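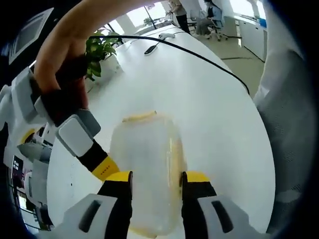

Marit Solheck
Packaging technician, Trendetti

To: containers-list
Date: 8 Mar 2019
Subject: Re: Translucent containers, reading the level and the rim

Replying to the three points in the message quoted at the end. I have kept them in the original order.

1. Level reading through a cloudy wall. It depends on the contents far more than on the wall. With the container standing upright on a white table, faint yellowish tones come through near the bottom, and that is all the wall gives you. I would not write down a level from it. A white surface is a poor background for a milky container in any case. Put a sheet of dark card behind it and lower your eye to the height you expect to read. If the edge is still soft, weigh it.

For weighing you need the tare. Our empties in the 775 ml size come in at 70 g without the cap, and the spread within one delivery is small enough to ignore for stock purposes. The Trerov ones I have not weighed. Write the tare on a label on the shoulder, in pencil. Marker transfers to the next container in the crate.

2. Yellow band at the top edge. There is a thin one on the container standing up, and I can't say from looking at it whether it is residue or the rim itself. The test is short. Wipe a quarter of the circumference with a damp white cloth, look at the cloth, then look at the edge. If the cloth is clean and the edge is unchanged, treat it as the color of the part and leave it alone. If the cloth picks something up, soak the top for 30 minutes in warm water with dish soap, opening down, and wipe again. Do not scrape. A scored rim seals badly and there is no fixing it afterward.

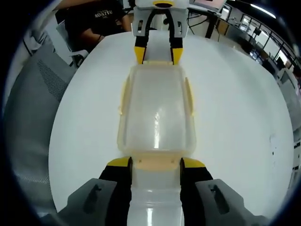 Reading time: 3 min

3. Shape, and whether to store them lying down. Lengthwise you get a body with rounded walls and a long highlight down the middle, two small pale-yellow tabs sticking out sideways at the rim end, and a narrower neck-like section at the other end with faint horizontal ridges. Both ends matter for storage.

The tabs are what catches. If you pack these side by side with all the rims facing the same way, leave clearance for the tabs or they will ride over each other and push the row out of line. Alternating the direction helps a little - a neck next to a rim takes up less width than two rims - but then you lose the ability to check every rim from one side of the shelf. I prefer the clearance.

The ridges hold dust and soap film. Rinse that section separately and run a soft brush around it, across the ridges first and then along them. Dry the outside before shelving.

Partly filled containers stay upright. Empty ones can lie down, one layer only. We tried two layers in the Bramach racking last April and the lower ones came out slightly flattened. They recovered in part, but the tare labels had come off and we had to reweigh all 352 of them.

One request on inspection in general. Use a table with a plain, matte top and keep it clear near the piece. A glossy wall picks up whatever is next to it, and small dark specks on a white surface are easy to take for specks in the plastic. Move the container a hand's width. Marks in the wall move with it.

Open item: I have no data on the Öberg caps. If someone has fitted them, please post the torque and whether a liner was used.

Marit

----- Original message -----
To: containers-list
Subject: Translucent containers, reading the level and the rim

We are moving the shelf stock to translucent containers and have three questions.

1. Can the level be read reliably from outside? The wall is cloudier than we expected from the sample.
2. Several have a yellowish line at the top edge. Is this dirt, and how should it be cleaned?
3. Is it acceptable to store them on their sides? Shelf height is limited on our end and upright storage costs us a full row.

Also considering Öberg caps for the same stock. Any experience welcome.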